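Kimer presenta su sistema de mesas cuadriculadas para ordenar piezas de menaje y alimentos

Jusdale, 24 de marzo de 2025 - Kimer, firma dedicada a la organización de espacios de trabajo, anuncia la apertura de su sala de preparación en Jusdale, donde las superficies se dividen en casillas mediante cinta azul. El método asigna un lugar a cada plato, bandeja o alimento antes de iniciar el montaje de un servicio.

La cuadrícula se traza directamente sobre la mesa con tiras rectas, horizontales y verticales, que delimitan casillas aproximadamente cuadradas.
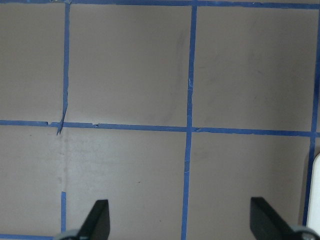 El sistema se ha desarrollado junto con el estudio Tjoa y no requiere mobiliario específico. Las tiras pueden sustituirse por tramos cuando se desgastan, y la distribución se adapta a las necesidades de cada jornada. Kimer recomienda revisar el trazado al cierre de cada turno y reponer los segmentos que falten.

En la sala de Jusdale, la superficie se protege con papel marrón. Sobre él se disponen los elementos de vajilla y la fruta - piña en rodajas y limón, entre otros - conforme a un plano de colocación previamente acordado. 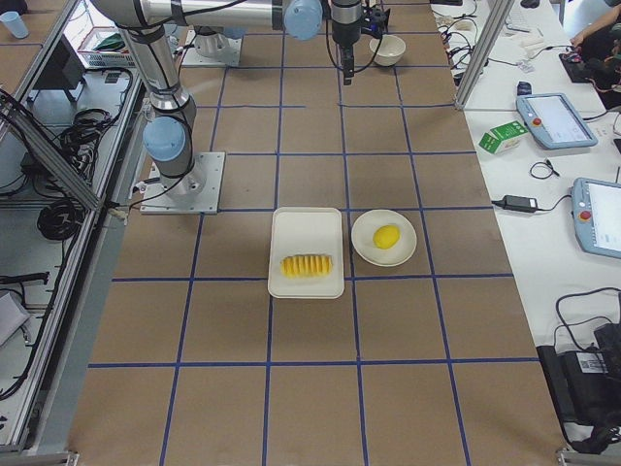
Bandeja con rodajas de piña y plato con un limón sobre la mesa cuadriculada de Kimer en Jusdale.

El programa, denominado Prorkard, incluye una guía impresa y 200 fichas de colocación para cocinas, comedores colectivos y centros de formación. Las entidades interesadas podrán solicitar una visita a la sala, en grupos de cuatro personas y con una duración de dos horas. Está prevista una segunda edición de la guía para el mes de noviembre.

Las solicitudes de visita y de material se atienden en la oficina de Kimer en Jusdale.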